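Ticket 221: Right gripper says it is holding something. It is not.
Opened by: Leilani Obi
Assigned to: Jabłońska
Component: right wrist, Skirnance gripper controller
Priority: High (was Low, see below)
Status: Closed

Leilani Obi wrote:
The right gripper on the Osari cell has started reporting GRIP OK with nothing between its fingers. The arm then lifts, carries its armful of air across the table, sets it down with great care and logs a success. By the numbers we had a wonderful morning.

It doesn't do it every time. A restart clears it for a while. The left gripper is fine, and knows it.

What I tried, in order:
Restarted the controller. Fixed, then not fixed.
Wiped the finger pads. No change, though they look nice.
Lowered grip force to the minimum. Still GRIP OK on air.
Swapped the task from the small things to the red block, on the theory that even this gripper could tell whether it had hold of a block. It could not.

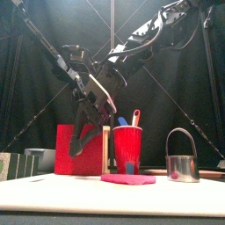

Right arm at the red block, fingers in position for the pick.

Log from one bad pick:
CLOSE requested
CLOSE started
Position frozen
Force reading normal
GRIP OK
Position jumps to closed

The last two lines are in the wrong order. It declares victory and then finishes closing.

Jabłońska wrote:
Setting this to Low, sounds like a threshold. Please raise the minimum object width in the controller settings and run it again. Also, which firmware, and has anyone touched the cable?

Leilani Obi wrote:
Firmware is whatever shipped with the controller. I have not touched the cable, and neither has anyone else who will admit to it.

Raised the minimum width. It now rejects the sponge and the marker, which are real, and still accepts air. I have put the setting back.

Something less funny happened this afternoon. The arm reported GRIP OK, lifted, froze for a moment and then closed hard on its own while I was reaching in to move the cup. It missed my hand. I hit the stop. Please un-Low this.

Jabłońska wrote:
Raised to High. Do not reach into the cell while the right arm has power, even if it's paused. Stop button in, power off at the rack, then hands. Until we find this, treat "paused" as a mood the arm is in.

I would like to see whether it depends on arm pose. Can you run open/close in place, with the arm tucked in and then stretched toward the middle of the table? Leave the objects where they are.

Leilani Obi wrote:
Ran it. Arm tucked in over its own side: no faults. Arm stretched out over the corner of the white board: 9 faults, and I stopped there. Same command, same force, same speed. The only thing that changed was the pose.

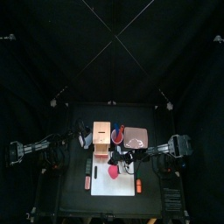
Can a bad cable really produce a GRIP OK?
The controller keeps the last good reading when the signal drops, so if the cable cuts out in mid-close, it compares an old position with a current force and decides there must be an object in the way.

Leilani Obi wrote:
So it loses touch with its own fingers and fills in the blank with optimism. I've worked with people like that.

Powered off, took the cover off the wrist. The Indura connector on the gripper side looks seated. It isn't. Pull on it gently and it slides out, click and all. The latch is cracked on one side. The connector is rated for 2,000 bends if I am reading the sheet right, and we passed that some time ago without a party.

Jabłońska wrote:
That would do it. Replace the connector and add a clamp above the joint so the cable bends there and the plug stays out of it. Then home the gripper again before any picks. Sending you a patched controller build that throws a fault on a lost signal.
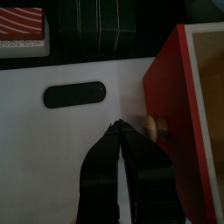
Homing is done with the new connector in, on the patched build. I was worried about the zero being off, as the old one had drifted every time the plug did. The other thing I wanted was a quick check that doesn't depend on the controller's opinion of itself, and the wrist camera will do for that. With the fingers pressed together beside the red cabinet, all you get between them is a thin sliver of light, and the tips meet. I'm adding that view to the start-up list, to be looked at by a person, before the first pick of the day.

Leilani Obi wrote:
Repeated the stretched-out test, then 4 hours of ordinary picks. No false GRIP OK. I unplugged the cable on purpose once, standing well back, and the patched build faulted and held still. Success rate has dropped now that successes have to involve an object.

Still to do:
Order spare connectors, and check the left side too, smug or otherwise.
Throw out this morning's results.
Tape the power-off steps to the rack – big letters.

Jabłońska wrote:
Closing. Reopen if it starts carrying air again.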